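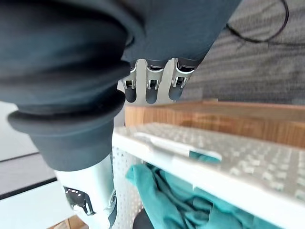 About Wainwright Alterations and Repair

Wainwright is a clothing repair and alterations shop in Grinunport. We hem, take in, let out, patch, reline and mend. Most of what comes through the door is everyday clothing: work pants, school uniforms, winter coats, the occasional wedding dress.

Mateja Babić opened the shop after years of sewing for a costume rental company. She still does the fittings and most of the formal wear. The name came with the lease. Wainwright was the hardware store that used to be at this address, and the sign was in good shape, so it stayed.

We have 2 locations. The main shop on Clidetti Street has the fitting rooms and the workroom. The counter at Momamell Market is for drop-off and pickup only, and clothes left there go to the main shop the next morning.

What we work on

Pants, skirts, dresses, shirts, suits and coats. Zipper replacement on jackets and bags. Darning and patching for knitwear. Linings for coats and blazers. Curtains, if you bring the finished measurements. We do not take fur, wetsuits or leather furniture covers.

Please have clothes washed or dry cleaned before you bring them in. For hems, bring the shoes you plan to wear.

Prices and timing

Simple hems and buttons are usually ready in 7 days. Relining and formal wear take longer, and we will give you a date when you drop off. May and June are our busiest months, so book prom and wedding fittings early. Prices are posted at both counters. If a repair will cost more than the garment seems worth, we will tell you before we start.

Thread and buttons

We keep more than 3,000 buttons in the shop, sorted by size and color. Many were cut from clothes past saving. If you have lost one button from a set, bring another from the same garment and we will look for a match.

Clothes not picked up after a season are donated. We call first.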